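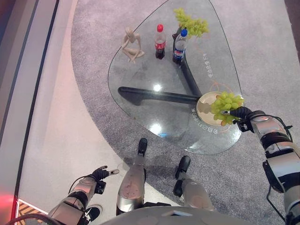 Chapter 4: Serving at Low Tables

Refreshments offered away from the dining room call for a different kind of preparation from a laid meal. Guests are seated on soft chairs or sofas, they reach forward and down for what they want, and they share a surface that was seldom made with eating in mind. The coffee table must therefore be arranged with care, even where the refreshments are modest: a bunch of grapes on a round white plate, with two bottles of soft drink standing towards the back, is a sufficient offering for a short afternoon visit. A glass top of this kind, with its dark supporting frame visible beneath it, also requires the server to consider how the surface reflects the lights of the room. The present chapter deals with the choice and preparation of the table, the placing of fruit and drinks, and the clearing of the surface when the guests have left.

Aims of the chapter

By the end of this chapter the student should be able to:

prepare a glass-topped table for light refreshments;
select plates and bowls of a suitable size for whole fruit;
place bottles, glasses and fruit so that each guest can reach them with ease;
clear and clean the table without marking the glass or the carpet.

Students who have completed Chapter 3 will already be familiar with the handling of trays. Those who have not should read the section on carrying and setting down before attempting the practical work.

4.1 The table and its shape

Low tables are found in four common shapes: round, oval, rectangular and three-cornered. The first three are treated in most household manuals. The three-cornered table with rounded edges receives less attention, although it is well suited to a small sitting room, where it may be turned so that a broad side faces the sofa and a corner points into the room.

A table without parallel sides cannot be divided into equal places. The server should begin by deciding which side is to be the front, that is, the side from which most guests will reach. Fruit and small dishes belong near the front. Tall articles belong towards the back, where a sleeve is less likely to catch them. Ornaments may remain on the table during service if they are steady and leave enough room for the refreshments. Where space is short, they should be moved to a shelf before the first dish is brought in.

In the model sitting room at the Peltodar training house, where the practical work for this book was carried out, the height of the low table was recorded as 41 centimetres. At that height a seated adult can set down a glass without rising. Zineb Metwally, who supervised the practical work, advised students to sit in each chair in turn before service and to reach for the plate from there. A dish that appears well placed to a person standing may prove to be too far away for a guest seated low on a sofa.
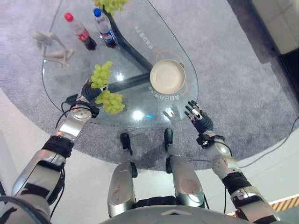 The same test should be applied to the return journey. A guest who takes a small bunch of grapes must carry it back over the edge of the table, and any loose fruit will fall on the floor. The plate should accordingly be placed close enough to the front to shorten this distance, though never so close that its rim projects beyond the glass.

4.2 Fruit served whole

Grapes are among the most convenient fruits for informal service. They need no knife, they do not darken on standing, and they may be divided into small bunches with kitchen scissors. They should be washed in cold water, drained in a colander and dried gently with a clean cloth. Wet fruit leaves pools on the plate and spots on the glass.

A portion of 200 grams for each guest is generous where grapes are the only fruit offered. The bunches should be arranged with their stems turned inwards. A plate with a raised rim holds them better than a flat one. Where several bunches are to be served, they should be brought to the table in stages, so that the plate is never heaped above its rim.

A second, smaller plate should be supplied for stems and pips. It is frequently forgotten.

4.3 Bottled drinks

Bottles may be placed directly on glass provided that their bases are dry. Chilled bottles gather moisture and should stand on mats. Opened bottles should be capped again after pouring, and their labels turned to face the guests, who may then choose without having to ask. Where two kinds of dark drink are offered together, this small courtesy prevents a good deal of confusion.

The server should pour no more than three-quarters of a glass at a time. Abdelilah El Sherbiny, in his notes for the Younis course in household service, recommends pouring on a tray at the side of the room when the floor is carpeted. The full method is set out in section 4.6.

Preparatory exercise

Choose a low table at home or in the training room. Draw its outline on plain paper and mark the seats around it. Show on your drawing where you would place one plate of fruit, one plate for stems, two bottles and the glasses for three guests. Keep the drawing, as it will be needed again in section 4.5.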